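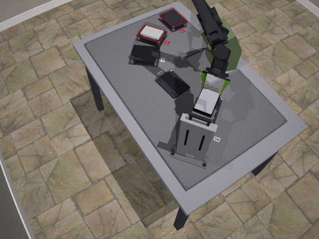

Perforated top with light gray rim, dark legs, on stone tile.

Catmont 886 Perforated-Top Work Table

The 886 is a fixed-height table for light assembly, test and layout work. It is supplied as a flat kit in two cartons. Assembly takes two people and one hex key, which is included. Legs ship in the smaller carton.

Construction

The top is a flat plate with holes on a regular grid, set inside a raised outer rim. Each hole is threaded through. Fixtures can be bolted anywhere on the grid without drilling. The rim is not threaded and should not be used as a clamping surface for loads heavier than a desk lamp or a small vise.

Legs are powder coated and bolt to the underside of the rim. Each leg has a leveling foot with 20 mm of travel. Set the feet before loading the table. A spirit level placed on the plate in both directions is accurate enough for general use. Where optical parts are to be mounted, level again after 17 hours under load and retighten the leg bolts.

Working height with the feet fully in: 741 mm.

Finish and care

The plate has a matte finish to reduce glare from overhead lights. Wipe with a damp cloth and mild soap. Do not use abrasive pads or chlorine cleaners. Chips and filings that fall into the holes can be cleared with a vacuum nozzle. Compressed air tends to drive them further down the thread.

Hole plugs are sold separately in bags. They press in by hand and are removed with a small flat screwdriver.
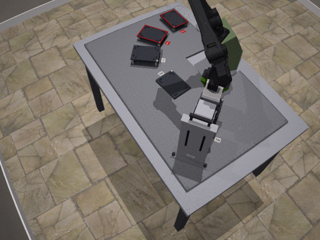

Plate and rim from above. Square items on the surface not included.

Floor requirements

The table may be placed on concrete, tile or sheet flooring. On tile, avoid setting a foot across a grout joint. On soft flooring, use the wide foot pads (see Accessories). The table is not rated for use on raised access floors unless each leg stands directly over a pedestal.

Allow clearance on all sides for access to the leg bolts. If two tables are to be joined, order the Rocha joining strip and remove the rim caps on the facing sides first. Joined tables must be leveled as one unit.

Accessories

Rocha joining strip, with bolts
Jitex hole plugs, gray or black
Wide foot pads, set
Under-top cable tray
Spare hex key

The cable tray hangs below the plate and blocks the holes directly above it. Plan fixture positions before fitting it.

Tall equipment
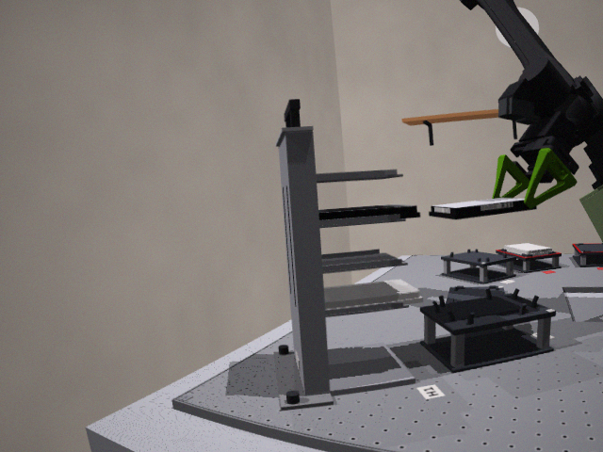

Racks, columns and other tall items must be bolted down through the base with at least four bolts. Friction pads alone are not acceptable for anything taller than it is wide. Keep the center of mass inside the leg positions. Bolts should engage the full thickness of the plate but must not project below it where a cable tray is fitted.

Ordering

The 886 is stocked in one size and one color. Orders placed before 2 p.m. leave the same day. The plate is inspected for flatness before packing, and the signed sheet is in the larger carton. Keep it, as it is needed for any claim.

Stock will be limited through October while the Plamard warehouse is moved. Sales questions: Marcela Beneš. Technical questions and non-standard hole spacing: Yannick Pruvost.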